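Cell 2 notebook, April

Right arm dropped out again this morning, third time since we put it back together. Writing it up properly this time because the last two entries are one line each and no use to anyone.

08:40. Powered up both arms, homed, ran the left one through the short check. Fine. Right one fine as well. Loaded the headphone pick routine (white pair first, mint pair second) and let it go at half speed.

08:52. Right arm stopped on the approach, wrist turned in, gripper short of the target. Left arm carried on for a moment and then held, as it should when the other side faults. Log says lost communication on the wrist servo, then the gripper, then a general stop. Nobody near the cell. No bang, no smell. E-stop not pressed, but I pressed it before opening anything.

Restarted. Came back without complaint, homed, ran the same routine twice with no fault. So it is an intermittent, which I was hoping it wouldn't be.

What I know from the earlier two:

First one was on the Fulen job, at full speed, wrist turned in. Put down to a loose plug at the servo. Plug was reseated.
Second one was after hours, Clive Bunting running it. He noted "stopped on reach, restarted OK". I asked him about wrist angle and he thinks it was turned in but would not swear to it.

Same sort of pose each time, if Clive is right. That points at the cable and away from the controller.

09:30. Went through the log for the wrist bus. Error count sits at zero with the arm parked. Jogged the wrist by hand from the pendant in small steps, shoulder and elbow held still. Nothing until near the end of travel, then errors start to climb. Back it off and they stop. Did this four times and got it on three. On the fourth it behaved perfectly all the way to the limit.

Swapped the bus lead at the base end with the spare. No change, errors still come in at the same part of the travel. Put the original back.

10:15. Tried the left arm through the same wrist range for comparison. Zero errors end to end, repeated with the gripper closed and open, still zero. Both arms are on the same firmware and the same supply, so I am leaving those out of it for now.

Put the right arm back out over the table with the headphones left in and went through it again with the routine paused.
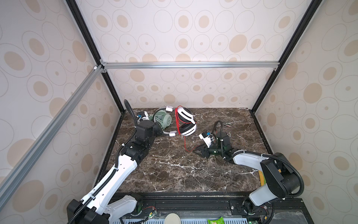 Cell 2, both arms over the table. The right arm is the one that faults. Note the cable loop above its gripper.

The loop is what I keep coming back to. When the arm was rebuilt the wrist cable was run with the slack up by the gripper. With the wrist turned in, that slack has to come from somewhere, and I think the bend is being pushed down to where the cable enters the wrist housing. I can make the error count move by pressing on the hose at that point with the wrist stationary (motors off, bus live, Laurinda on the E-stop). Pressing anywhere else along the hose does nothing.

Laurinda Serrano has looked at it too and agrees about the place but not the cause. Her view is that the crimp in the wrist connector is bad and the bending only shows it up. Could be both. We will know when it is opened.

10:50. Safety point, separate from the above, and the more important of the two.

When the gripper loses communication it does not open and it does not hold. It goes slack. I had assumed it kept its last grip until told otherwise, and the cell sheet says the same thing. Tested it with a foam block held at mid height and the gripper lead pulled at the base: block fell straight away. Repeated, same result. With headphones this means a scratched ear cup at worst. The Luangrath parts due in next are heavier and have a machined edge, and people do reach in to square up the tray between cycles.

Until it is sorted:

No hands inside the enclosure while either arm is holding anything, paused or not.
Pause is not a stop. E-stop in before reaching in.
Half speed only on cell 2.
Luangrath trial stays off.

I have taped a note to the pendant and crossed out the line on the cell sheet. Clive to reissue the sheet. He should check whether cell 1 carries the same wording, I suspect it was copied across.

Also, the stop itself was slower than I would like. From the log, 140 ms between the first lost message and the general stop. The timeout is a setting and somebody has set it long, probably to hide earlier dropouts. I have not changed it yet. If I shorten it now the arm will trip every few minutes and we will learn nothing about the cable. It gets shortened once the cable is fixed, and it gets written down here when it is.

11:20. Rang Rollex about a replacement wrist cable. They can do the standard one or the high flex one. The standard one is what is fitted. Asked for the high flex, two off, so the left arm can be done at the same time even though it is behaving. Delivery next week.

The cycle counter on the right arm reads some 4,000 since the rebuild. That is nothing for a cable of this kind if it is routed properly, so I don't accept that it has simply worn out.

13:45. Opened the right wrist after lunch. Power isolated and locked off, key in my pocket.

Outer hose is sound. Inside, the cable jacket is flattened just behind the connector, on the inside of the bend. No bare copper. One of the two data wires moves in its crimp when pulled gently, the other does not. So Laurinda has her crimp and I have my bend. Photos of the connector are on the shared drive under Finau, which is where the rebuild notes live as well.

Recrimped the loose one as a stopgap and moved the hose clamp back 16 mm so the loop sits further from the entry. Closed up.

14:30. Jogged through the full wrist range again, ten passes. No errors on nine. Two errors on one pass, near the limit. Better but not cured. The flattened part is still in there and I expect it to go again.

15:10. Ran the headphone routine at half speed to the end of the afternoon with the wrist limited in software so it can't reach the bad part of the travel. No stops. This costs us the turned-in grasp on the white pair, so it now takes them from the other side and fumbles a few. Acceptable for a week.

To do:

Fit high flex cables, both arms, when Rollex deliver.
Route with the slack at the elbow. Take photos before closing this time.
Remove the software limit on the right wrist after fitting.
Shorten the comms timeout, then repeat the pulled lead test.
Find out if the gripper can be made to hold on signal loss. Laurinda is asking the supplier. If it can't, we need a tray underneath or a different gripper for Luangrath.
Clive: cell sheet, and check cell 1.

Left at 16:40 with the right arm parked, wrist straight, isolator off.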